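Courses > Robot Learning Lab > Unit 2 > Gathering Examples
Print this page | E-mail this page
Filed under: Handouts, Data Collection

Unit 2. Recording demonstrations for the snack table task
Instructor: Suha Jaber. Lab hours: Tarek Smadi, Room 60

A learned policy copies what it is shown, including the operator's bad habits. Each pair will record 300 episodes in June and add them to the Londholm set, which now holds 1,769.

What counts as an episode
One instruction, one item, one attempt. Start recording with both grippers clear of the goods. Stop when the item has been released and the arm is back at its start pose.

Before each run
Read the instruction aloud and type it into the log word for word. Move the target item a little between runs — a policy trained on one fixed position learns the position. Check that the table view and the wrist view are both live.

Soft and wrapped items
Close the fingers slowly. Film wrap bunches up under the fingers and can hide the edge of the food from the wrist view. If the item slips, keep recording and try again once. Mark the episode "retry" and leave it in. Ghanem (reading list, section 2) explains why recoveries are worth keeping.

Labels
Use "success," "retry" or "discard." A discard needs a written reason. Do not delete files yourself; send the episode number to Tarek. 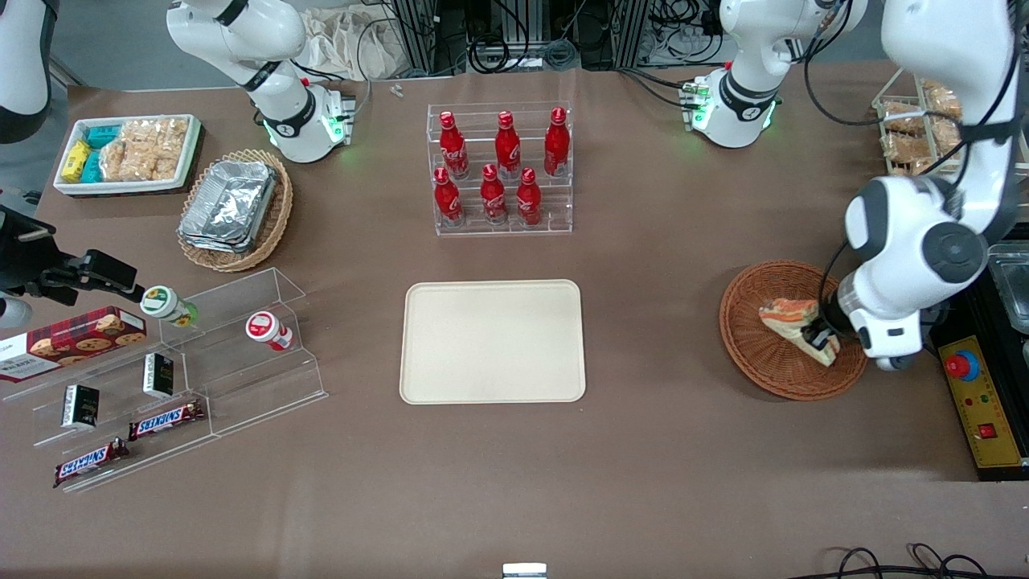
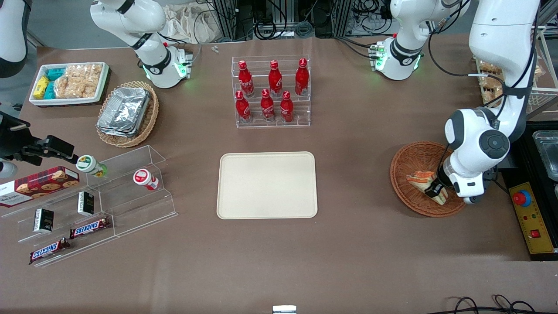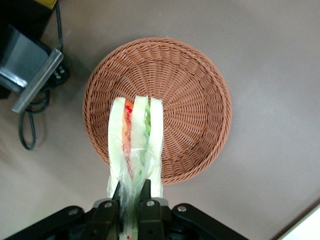
Fig. 2. Wrapped items and the round wicker basket. First two: table view. Last: wrist view, with a sandwich between the fingers.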